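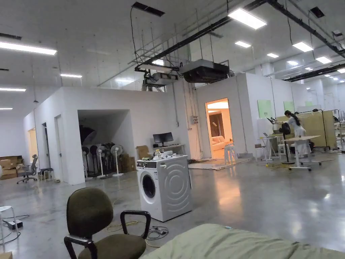

Femorach to extend room trial service for household robots

Femorach has confirmed that its room trial service, introduced in March, will be offered to outside developers on a standing basis. The service allows a company building a household robot to book a furnished test space, with technical staff present, and to receive a written report at the end.

Wanda Thibodeaux, who directs the service, spoke to us on April 15, 2026. She said that most enquiries concerned small firms without premises of their own. "They have a machine and a laboratory bench. They do not have a sitting room, a doorway or a washing machine to try it against," she said.

Each booking runs for 6 days. The first two are given to setting up, and clients may ask for furniture to be moved between runs. Ms Thibodeaux said that partitioned rooms had been preferred to a rented flat so that staff could reach the equipment from outside.

Orlando Paucar of Camenzind, an early client, described the reports as thorough but slow to arrive. "We would have welcomed the figures for failed attempts sooner," he said. His team logged 2,043 runs with its Driverska arm.

Ms Thibodeaux accepted the point and said that interim figures would be issued to clients from the next booking period. Applications should be addressed to the Femorach trials office.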